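Serkley Tightens Limits on Surface Coatings in Rental Workspaces

SERKLEY, Saturday, September 19, 2026 — The Serkley building office has adopted a revised rule on coatings applied to worktops, counters and wall panels in rental workspaces, setting a lower ceiling on solvent emissions and requiring landlords to keep product records for each refinished unit.

The rule takes effect at the start of next year. It covers studios, shared offices, small workshops and teaching rooms of more than 400 square feet that are leased for terms of six months or longer. Homes, restaurants and medical offices remain under separate codes and are not affected.

Under the new text, a coating used indoors on a horizontal work surface may contain no more than 100 grams of volatile organic compounds per liter, measured as supplied and before thinning. The previous town limit was more than twice that figure and had not been changed since the code was first written. Coatings for wall panels and trim are held to the same number, with an allowance for touch-up work on areas smaller than one square foot.

The office said the change was prompted by complaints from tenants in the Flonddale district, where several older warehouse buildings have been divided into small units over the past few years. Refinishing between leases is common there, and many of the units share return air ducts. Odors from one unit can reach the next within hours of application.

An air survey carried out in July sampled 13 units in four Flonddale buildings. Readings were taken before refinishing, on the day of application and at set points afterward. In units finished with solvent-borne products, indoor levels stayed above the office's guideline for a median of nine days. In units finished with waterborne products, levels fell below the guideline within three days. The survey did not measure health effects and did not attempt to link any reading to a specific complaint.

Ventilation accounted for much of the difference between buildings. Two of the four had working exhaust fans in every unit. The other two relied on operable windows, some of which had been painted shut. The survey report recommends that exhaust capacity be checked before any refinishing job, but the rule as adopted does not require a test. It requires only that mechanical exhaust, where present, run continuously during application and for 60 hours after the final coat.

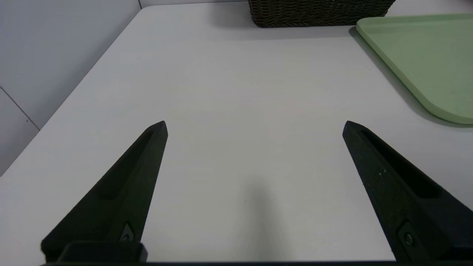

Matte finishes are treated the same as gloss under the rule. An earlier draft had proposed a higher limit for matte products on the grounds that flattening agents can make low-solvent formulas harder to apply evenly. The allowance was dropped after contractors reported that current waterborne matte coatings level well enough for most commercial work, provided that film thickness is controlled and the room is kept above the minimum temperature on the product label.

Durability was the main point of disagreement during the comment period. Property managers argued that waterborne coatings wear faster on worktops and would have to be renewed more often, which could offset part of the emissions gain. The survey contractor, Dimitrov Materials Testing, submitted abrasion results for six waterborne products and two solvent-borne products. Two-component waterborne coatings performed within the range of the solvent-borne products. One-component waterborne coatings lost more film under the same number of cycles and also showed more marking from alcohol-based cleaners.

The office took the results as grounds for keeping a single limit. It advised landlords to choose two-component products for surfaces that see daily use and to reserve one-component products for shelving and other light-duty areas. The advice is not binding.

Factory-finished panels and tabletops are exempt if the finish was cured before delivery. The exemption does not extend to pieces recoated on site, even where the original finish qualified. Furniture that belongs to a tenant is outside the rule, although a tenant who refinishes a built-in counter is subject to the same limit as the landlord.

Records must list the product name, the batch number, the quantity used, the date of each coat and the stated emissions value. Landlords must keep them for three years and provide a copy to any incoming tenant on request. Safety data sheets may be attached in place of the emissions value if they give the figure directly — a range is not accepted.

Filing can be done on paper or through the Tratis permit portal, which the town already uses for electrical and plumbing work. A coatings form is being added to the portal and is expected to be available before the rule takes effect. There is no filing fee.

A first violation carries a written notice and a period of 30 days to correct the records or, where a noncompliant product was used, to ventilate the unit and submit a clearance reading. Later violations carry a fine of $400 per unit. The office will not require removal of a coating that has already cured.

Stock bought before the effective date may be used for a further three months if the purchase receipt is kept with the unit records. Contractors working in Serkley under existing contracts are covered by the same provision.

The full text of the rule and the July survey report are available at the building office counter during regular hours. A guide for tenants, covering notice periods and how to request records, is being prepared.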